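White foam board top on a worktable - how do you get scuffs off, and is it daft near kitchen stuff?

Posted by Feltala

Hi all, quick one as I've got to be out the door. I've got a big table topped with white foam board, pencil lines ruled all over it in rough squares (freehand ish, not my finest work). Use it for sorting bits, laying things out, mostly kitchen utensils at the moment as I'm going through the drawers and deciding what stays. Thin strip of light wood along one edge.

Problem. It's got scuffs. Grey ones, all over, plus one grey-brown smudge to the right of the middle that I just can't leave alone, eye goes straight to it every time. Tried a damp cloth in July, took off half my pencil lines and left the mark exactly where it was. Typical.

Things I want to know:
- whats safe on this stuff, I don't want to melt it
- can I clean without losing the lines, or do I just give up and redraw
- the wooden spatula with the mint green handle lives on there half the time, and a white stand with a round base. Is either of them likely to be doing the marking??

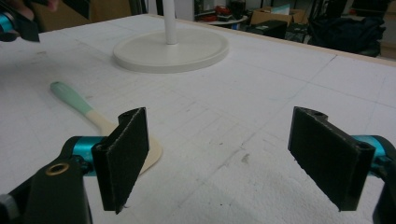 Renine reckons the stand is the first thing to check, turn it over and run a finger round the underside, any grit and it'll scratch every time you shove it along. Also that a spatula is far too light to bother a board unless there's oil on it.

Ok so will check the stand tonight. The spatula gets a wash before it goes down, mostly. Mostly!

Another thing, I don't want to buy a whole new board if I can help it. The sheet was a pain to get home and a worse pain to get flat. Cost isn't the issue, it's the faff.

Thanks in advance, sorry for the rush.

Posted by Cestetti

Right, had one of these for years, used it for cutting out patterns and then for everything else.

First, no solvents. No nail varnish remover, no white spirit, no sticky label remover. Some foams just go to goo. If you must try something, try it on a bit underneath or at a corner and leave it overnight before you go near the middle.

Second, soft pencil rubber. The white plastic sort, not the pink one off the end of a pencil, pink ones leave their own mark. Go at the scuffs dry. Little circles, light pressure, brush the crumbs off with a dry paintbrush. Most grey scuffs are just stuff sitting on top and they lift.

Yes it'll take your lines off wherever you rub. So do it square by square, and mark the ends of each line on the edge first, tiny ticks. Then you only need a long ruler to put back what you lost. I didn't do the ticks the first time and spent a whole evening measuring, never agian.

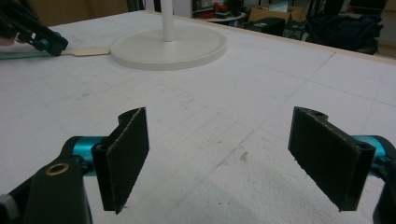 Go over them after with a harder pencil, 2H or so, and don't lean on it. Soft pencil smears when your sleeve drags across, and then you get more grey, and then you think the board's dirty when it's only graphite. Bet a good few of your scuffs are exactly that.

Scratches you're stuck with. If the surface is dented or cut, rubbing makes it fluffy and fluffy picks up dirt quicker. Leave them be.

The brown bit, could be tea, could be anything. Rubber first. If no joy, one drop of washing up liquid in a mug of water, cotton bud, dab, dry cloth straight after. Dab don't scrub. If it's soaked in, it's in.

Posted by Đorđević

just flip it over? worked for me, other side was spotless

or stick a sheet of lining paper on top, draw your squares on that, bin it when its mucky. couple of bits of masking tape at the corners. done in 6 minutes

wouldnt put hot pans on it either way

Comments (4)

Feltala: Update. Plastic rubber has shifted a load of the little grey ones, chuffed. Smudge is paler but still there. Stand had some grit under the rim, so Renine gets the point. Ticks on the edge is a brilliant idea, cheers Cestetti

Renine: told you. stick some felt on the bottom of it

Feltala: Can't flip it Đorđević, it's glued down. Should of said. Might do the lining paper

Cestetti: Get the thick lining paper if you do, the thin one ripples as soon as anything damp goes near it. And wash the spatula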